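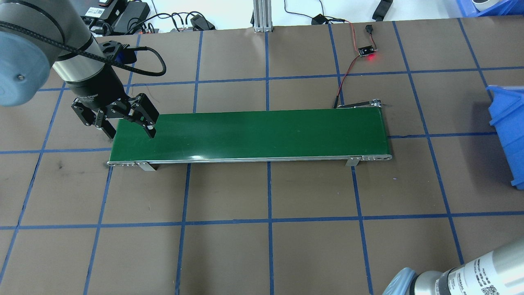
Should I record demonstrations by hand guiding the arm or by remote control?
Remote control, if the policy will run from camera images. With hand guiding, your hands and forearms end up in the recordings, and they will be missing at run time. Hand guiding is fine for teaching a few fixed waypoints.

Details of the question

Two arms over one narrow belt conveyor, adaptive two-finger grippers on both. Parts are small: a push button with a green cap and a miniature breaker. The task is to set a part on the belt with one arm and take it off with the other. I have 26 demonstrations so far, all hand guided, logged with Pikutby at 100 Hz. On replay the left gripper arrives at the right place but closes too early, and sometimes tips the button. Work area is marked off in squares with blue tape. Is it worth starting over with teleoperation?

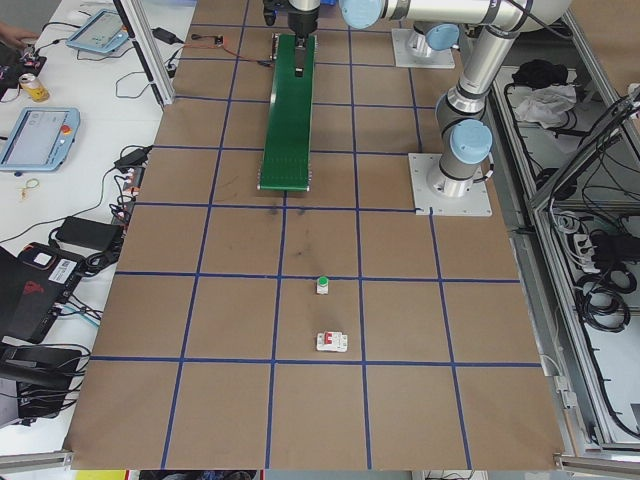

Start position of the part is picked by square, and I move it to a different square before each run. Arms go back to the same home pose every time.

Asked Mar 3, 2025

Answer 1 (accepted)

Early closing is usually a timestamp problem. In hand guiding most people trigger the gripper from a pendant or a foot switch, and that event is logged when the command is sent. The joint positions are logged when they are measured. Plot commanded and measured finger position on the same time axis for one run. If there is a constant offset, correct it in the existing logs and replay before you record anything new.

If you do switch to teleoperation:

Record measured joint state and commanded joint state as separate channels.
Limit the speed on the follower arms during the approach to the belt.
Let the gripper stop fully above the part before descending. Operators tend to blend the two moves and the policy learns the blend.
Discard runs with a regrasp, or label them. Do not mix them in unlabeled.

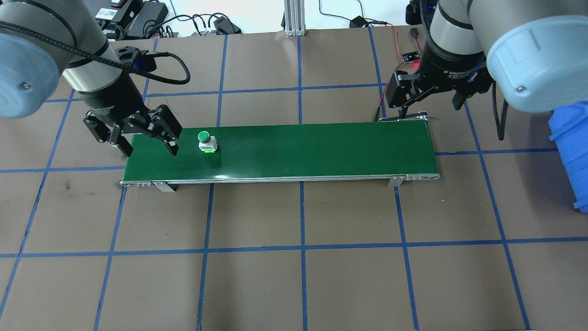
For the handover, keep the second arm parked at its end of the belt until the part has been released. One operator driving both arms at once gives long pauses in one arm while attention is on the other. Use 2 operators or record the halves separately and join them at the release.

Answer 2

We had the same thing with Arcombe leader arms. Check the gripper force setting too. Ours was too high and round parts tipped over.

Answer 3

Start over. Hand guided data is no good for this.

Comment on answer 3: It depends on whether the cameras are used. With joint data only, it can be kept.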